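# Left hand stops with fault 13 when lifting clothes

**Kofi Aidoo**

We run a two-armed Luvard for sorting and moving laundry. Since April the left hand has been tripping fault 13 in the middle of a lift. The arm freezes, the fingers stay shut and the only way out is the stop button and a restart. The right hand has never done it. Both are on the same software and the grip limit is 525 on each. Is this a worn finger or something in the settings?

**Isauro Medrano**

Had this. Changed the cable, went away. Try that first.

**Sandrine Royer**

Fault 13 is finger overload, so a cable would surprise me, though I'd check the plug at the wrist anyway. Please don't pull the cloth out while the hand is powered. Ours let go and closed again, and I had a badly bruised thumb. Press stop, wait for the light to go out, then open the fingers by hand.

**Marietjie Hlongwane**

We had the same fault for most of the spring and it was the load, not the hand.
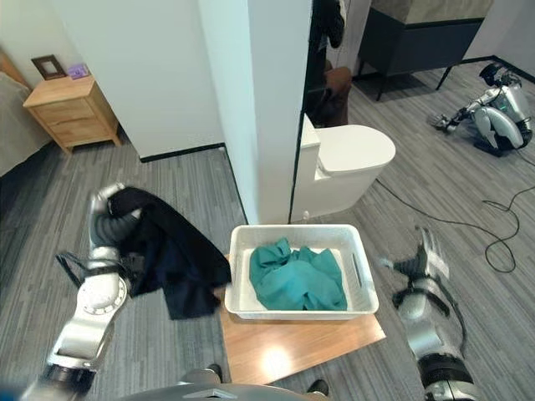
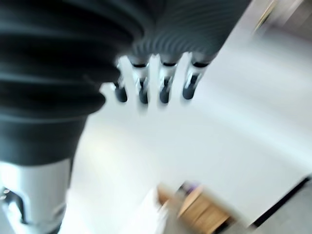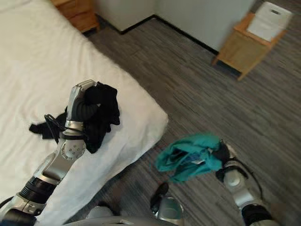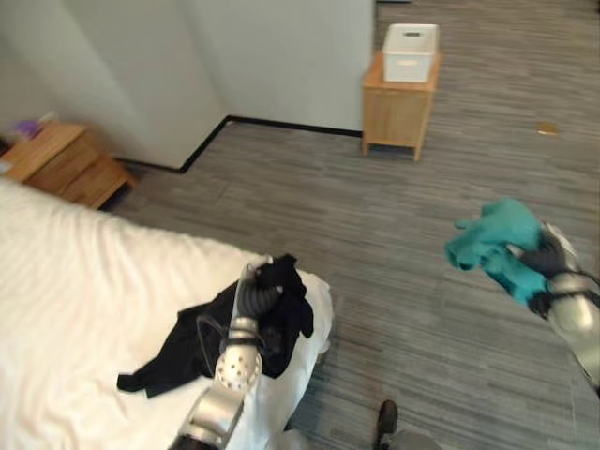 The overload count on a Luvard builds up over the whole lift and only clears when the fingers open fully. A bulky item that drags on something keeps adding to it. Ours went past 1,030 in the log before each stop, and it was nearly always a heavy garment on the left. Compare the two hands in the last picture: the left has a fistful of black clothing that is lying on the bed, while the right holds a balled-up teal cloth clear of everything. Same limit, very different work. We dropped the left arm to 80 per cent speed and added a full open and re-grip before the lift - two stops since then, both with the same coat. If yours carries on after that, swap the hands over and see whether the fault moves with it.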